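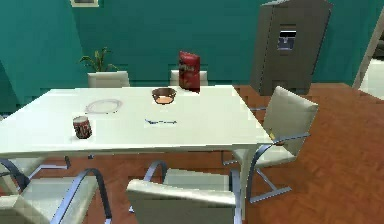 Save Slot 7

The bug report said only that the ferry in Clalldale left without the player. It had been filed against the Ho build of Kunero, severity 2, and it landed in my queue at Claltunora because I had been the last one to touch the harbour scripts.

I loaded the attached save. The harbour came up at a steady 60 frames per second. I walked to the ticket booth, paid the fare and stood on the marked tile at the end of the pier. The ferry docked, the ramp went down, the ramp came up, and the ferry left. My character turned his head to follow it, which was correct behaviour. The head tracking was on a separate system and had never given us any trouble.

I repeated the steps on the desktop build with the same save. The ferry took him aboard and the chapter ended as designed.

The boarding check read a flag from the party table. The table held 256 entries, most of them for characters cut before the first public demo. We had left the entries in place so that older saves would still load. The check asked whether every member of the party was standing on the pier. On desktop it skipped anyone without a model. On the handheld, where the models had been packed differently to save memory, it did not skip them, and so the ferry waited its allotted time for somebody else and then gave up.
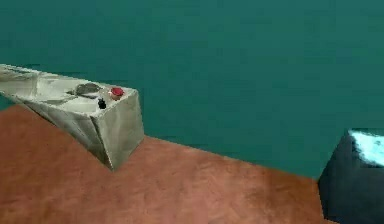

I printed the party to the console to find out who. It listed the hero, the medic, the navigator and a fourth entry with no display name. The fourth had a level, an inventory and a home address in the upper town. Her inventory contained a lantern and a ferry ticket.

The script history gave her a little more. She was the navigator's sister. She had been written for the winter chapter, voiced in December by someone from the accounts department as a placeholder, and removed when the chapter was merged with the one before it. Her model was deleted the same week. Her schedule was not. Each game morning she woke at her address, crossed the market, bought a ticket if she did not have one, and set out for the harbour. The path ended at a staircase we had since replaced with a wall.

She had been walking into the wall in every copy of the game since the demo — silently, as her footsteps were tied to the model.

The fix was one line. I would skip any entry without a model, as desktop did, and the ferry would leave with three. I wrote it, built it and ran it. The ferry took them. I attached the log and moved the ticket to review.
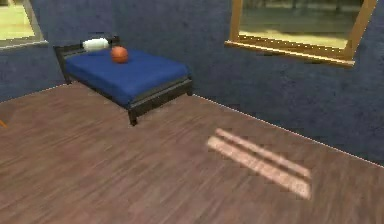 Then I opened the navigation mesh for the upper town and looked at the wall. It was a single piece. Behind it the old staircase still had its walkable surface, joined to the pier at the bottom and to nothing at the top. Connecting the two took around an hour, most of it spent waiting for the mesh to bake.

I loaded slot 7 again with the debug overlay on. A small yellow marker left the upper town at first light, crossed the market and went down through the wall. It stopped on the pier, one tile behind the navigator. The ferry docked. The ramp went down, and the party count read four.

The reviewer asked why the mesh file was in the change list. I wrote that it corrected a path with no exit, and he approved both. The build went to certification on July 7, 2025.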